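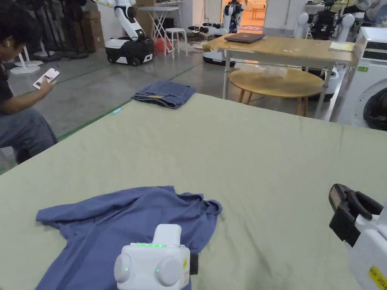 Start with the claim, read it out slowly: "Write 200 words a night about your day and you will come to know yourself." I believed that for a long time and I'd like to spend this talk picking at it. I kept the diary. I have 2920 entries in a filing cabinet, and I went back and read the lot last winter, and I don't know myself any better than my brother does, and he's never kept one. Point to the table. There's a T-shirt in a heap at the front and a pair of jeans folded square near the far edge. Most of my days were the T-shirt. Nearly every entry I wrote about them was the jeans. Pause, let them look, move on.

Say who I am, keep it short. Taught high school geography in Flevholm, then ran the adult evening classes at Dilldale. No training in psychology. If anyone came expecting a psychologist, say so now and they can still get a seat next door.

Part one. How I got into it

Damián Gaete story. He took the evening class before mine and left his notebook on the desk most weeks. I asked what was in it and he said, "Whatever I was wrong about." I bought one the next day. (Don't do his accent. I did it at the last talk and it fell flat.)

What I missed, and what took me years to notice, is that he only wrote when he'd been wrong about something. Some months that was one page. I turned it into a nightly duty because that's what the books told me to do. I'd finish marking, sit down tired, and write 200 words because 200 was the number.

Read entry A from the brown notebook. Stop after "a good day on the whole". Ask the room what happened on that day. They can't tell you. Neither can I. I wrote it, and I've got no idea.

Then entry B, the one about the argument with the deputy principal. It's well written. I come across as patient and a bit hurt. Sebastián Henríquez was in the room for that argument, and when I read it to him over lunch he put his fork down and asked when I was going to get to the part where I shouted. I'd left it out. I don't think I lied on purpose. I'd gone over it in my head on the drive home and by bedtime the shouting had been tidied away.

If they laugh here, wait. If they don't, carry on, it isn't really meant as a joke. 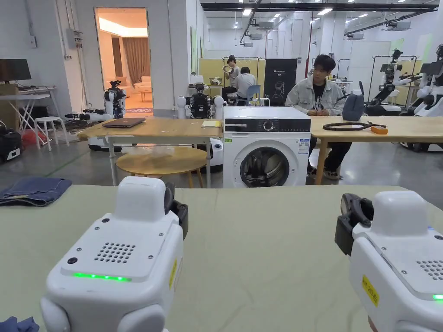 Does keeping a diary make you more honest with yourself?

It can, if you write down things you'd rather forget and then read them back later. Most of us do the first part badly and the second part never, so for most diaries I doubt it makes much difference.

Part two. The people selling it

Go easy here, some of the audience will have paid for this stuff. I paid for it too. The course was called Trutiment, and you got a hardback journal, a weekly email and a little wheel you coloured in to show how you felt. I coloured in the wheel for a whole winter. It was pleasant. I've no complaint about pleasant.

My complaint is with the testimonials. Put up the page of them and read two aloud, the nurse and the man with the boat. Each person says their life changed and each gives the credit to the journal. The nurse also changed jobs. The man also stopped drinking. If I'd stopped drinking I'd feel pretty good about whatever notebook happened to be on the table at the time.

Also: we never hear from the ones who gave up. In my own evening group at Dilldale nine people started journals with me. Two kept going past Christmas. One of those two told me she did it mainly so she wouldn't have to tell me she'd stopped. I only heard that because I ran into her at the hardware store years later and she was in a chatty mood.

I might be wrong about all this. Say that plainly. Somebody in the room will have been helped through a bad year by writing things down, and I'm not about to argue with them over it. Getting through a bad year is one claim. Knowing yourself is a much bigger one, and that's the one on the back cover.
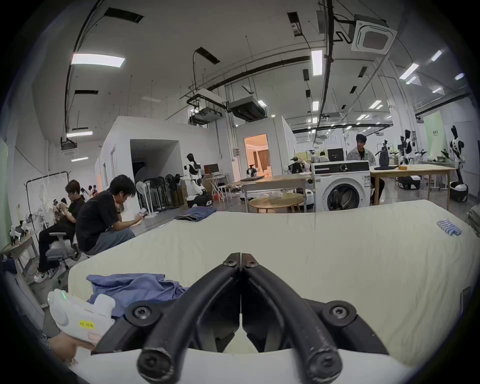
The trouble with the bigger claim is that there's no way to check it from the inside. I felt wiser each December when I closed off the year's notebook. I'd have told you so with a straight face. Then I read them in a row and found the same resolution about being less sharp with slow students, worded slightly differently, year after year. Someone who knew himself would have spotted that by the third one.

Read the resolutions in order. Don't comment between them. Sip of water.

Part three. What I do now

Keep this part loose, the notes are only here in case I dry up.

I write when I've been wrong. Back to Damián's way. I put down what I said, what the other person said, and how it came out, and I try to leave off the paragraph where I explain myself. That paragraph is where the trouble usually starts. Then I leave it for a month.

I ask somebody else. Tanner, from the old staffroom, gets a phone call now and then, and I read her the entry and she tells me what she remembers. We disagree a lot. Sometimes she's the one who has it muddled, and we've each had to go back to old emails to settle it. It's slow and a bit embarrassing and I've learned more from those calls than from the whole filing cabinet.

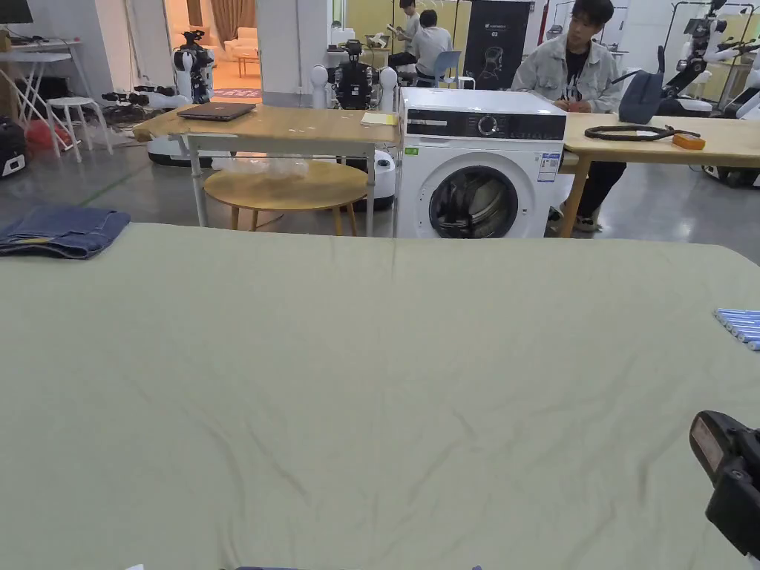
I also stopped counting. No streaks, no wheel, no word limit. The latest notebook has a gap of nearly four months in it and I can't see that I was a worse person during the gap. My wife was asked for her view and she said she hadn't known there was a gap.

Handout goes round at this point. One side only. It's the brown notebook entry with the deputy principal, and next to it Sebastián's version, which he was good enough to type out. Give them a few minutes with it. Ask which one they'd trust and why. Somebody always says the truth's in the middle; ask them how they know. (Ask kindly. I pushed too hard on this last time.)

Questions from the floor. Likely ones:

Kids and diaries. I don't know. Mine wouldn't let me near theirs, quite rightly.

Should I throw my old ones out? Up to you. I've kept mine, mostly for the weather and what petrol cost.

What about the research? There's a fair bit, I've read some of it, and I'm not the person to sum it up. The library desk can help.

Finish on the entry I never wrote, the retirement dinner. Everyone remembers it differently and there's no page for it. Read out the three versions from the cards. Thank the organisers, remind them the tea is downstairs, and collect the handouts at the door, I only have the one set.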